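# About Ament House

Ament House is a day school for adults who want to learn, or relearn, how to run a small kitchen. We teach breakfast, lunch and simple suppers, how to set out and clear a table, and how to look after the appliances most people own. We don't teach restaurant cooking and we don't hand out chef's certificates.

The school was started by Nyokabi Massawe, who had worked for years in supported housing and kept meeting people with their own front door and no idea what to do about toast. She ran the first classes on Saturday mornings at one table, with a microwave, a toaster and whatever bread was on sale. The name comes from the street we were on then. We moved to the Odera Building later and kept the name, which still confuses delivery drivers.

## Who comes here

Our students are all over eighteen. Some have just left home or left care. Some have lost the person who used to cook. Others are recovering from a stroke or an injury and are getting used to doing things with one hand, or sitting down. A few just want to stop buying takeout every night.

You don't need a referral. If a social worker or an occupational therapist has suggested us, bring their notes to the first visit and we will read them before your first class. A friend or relative can sit in as long as they let you do the work yourself.

Classes have 7 students and 2 teachers. We have tried larger groups and the toast got cold.

## How we teach

Everything happens at table height, on ordinary furniture. We decided early on against a teaching kitchen with steel counters, as most of our students go home to a table and one or two outlets. Appliances stay plugged in at the back, and the front of the table is for plates, boards and hands.

The first class is called Bread and Water. You pour a glass of water, put it where you won't knock it over, and make toast. That takes the whole morning for some people and ten minutes for others. We go over the lever, the browning control, the crumb tray and what to do when a slice gets stuck. (Unplug it first. Then wait. No knives or forks, ever.)

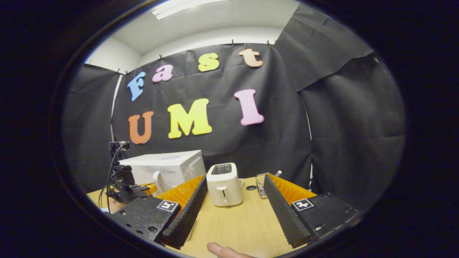 The second and third classes are about reheating. Students learn to read a food label for the time and power, to stir halfway through, and to let a dish stand before eating it. We cover which plates and tubs can go in a microwave and which can't, and we keep a shelf of ruined ones to show what happens. Eggs in their shells are on the list of things not to try.

After that the course goes on to cold meals, soups, eggs, pasta and rice. The order is fixed. People do ask to skip ahead, and if you can show us toast and a reheated dish without help, you can.

Clearing up is part of every class. The last half hour goes to wiping the table, emptying crumbs, washing glasses and putting things back where the next class expects to find them. Glasses go on coasters while they are in use. The table is wood and water marks are hard to get out, as the old one proved.

## The room

We have one main classroom, a storeroom and a small office. The classroom is on the first floor, with a ramp from the parking lot and a wide door. The restroom is across the hall and has grab bars on both sides. There is a second, quieter room down the hall that we borrow from Bramero, the upholstery shop next door, when someone needs to work alone with a teacher.

We use plain household appliances, and replace them with the same kind when they wear out. White goods are easier for some of our low-vision students to find against a dark background, so we hang dark cloth behind the work area for some classes. Controls can be marked with raised dots on request. Tell us at your first visit and we will have them on before you start.

## What it costs

A single class is paid for on the day. The full course can be paid in installments. Food is included and you eat what you make. We keep a small fund for students who can't pay, and last year it stood at $1,000. To ask about it, speak to Nyokabi. There is no form.

If you miss a class, call before nine in the morning and we will move you to another group at no charge. After nine, the bread has been bought.

## What we keep on hand

We give every student a printed sheet for each class in large type. The sheets can be taken home, and people tape them inside cupboard doors. We also lend out toasters, kettles and microwaves for up to a month, for students who are waiting to buy their own. Each one is tested before it goes out and again when it comes back. Please return them with the cord wrapped and the crumbs out.

We are glad to take donations of working toasters, plain drinking glasses, dinner plates and dish towels. We can't accept anything with a frayed cord, a missing foot or a cracked door, and we have no room for bread machines.

## Working with others

Imier, the housing association on the next block, sends us new tenants twice a year and pays for their first three classes. We go out to their building as well and do a kitchen visit in the tenant's own apartment. A visit takes an hour. We look at where the outlets are, what is stored too high to reach, and whether the table is steady. Then we make something together, usually toast.

We can do the same for other landlords and for families. Visits are limited to places we can reach by bus.

## Visiting us

You are welcome to come and see the room before you sign up. Wednesdays are best, in the afternoon, when there is no class and someone is free to talk. Ring the bell for Ament House at the Odera Building and give us a minute to get to the door. The office extension is 1555. If we are teaching, leave your name and number and a teacher will call you back the same day.

Wear closed shoes and sleeves that roll up. Aprons are on the hooks by the storeroom.

Page last updated 2 Sep 2020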